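Task box

A task box is a portable box with small controls on its surface, used for practice of hand movements. Its panels are usually joined by interlocking tabs, and some types have carrying handles.

Controls

Two slider knobs move in parallel tracks, with printed numbers between them. Near them are round push buttons in several colors.

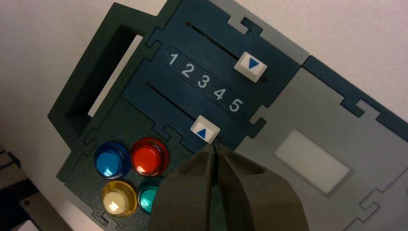
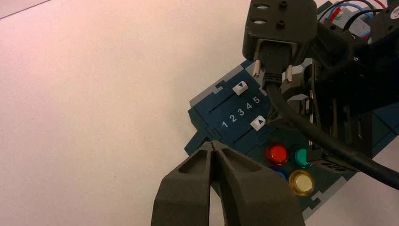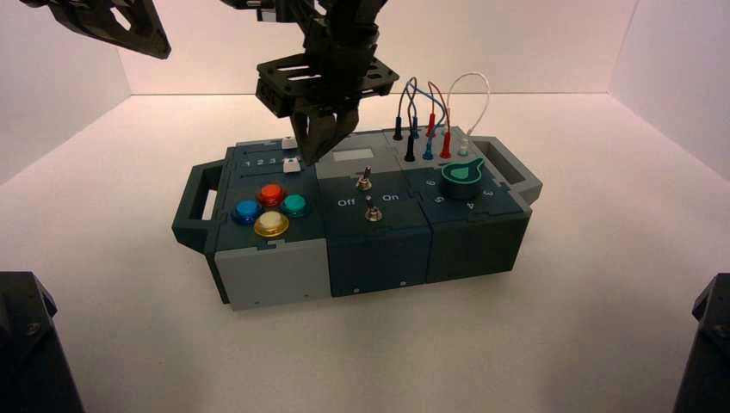

Slider knobs and push buttons of a task box

Variants

The Ploken type has four buttons. Larger boxes add toggle switches and test wires.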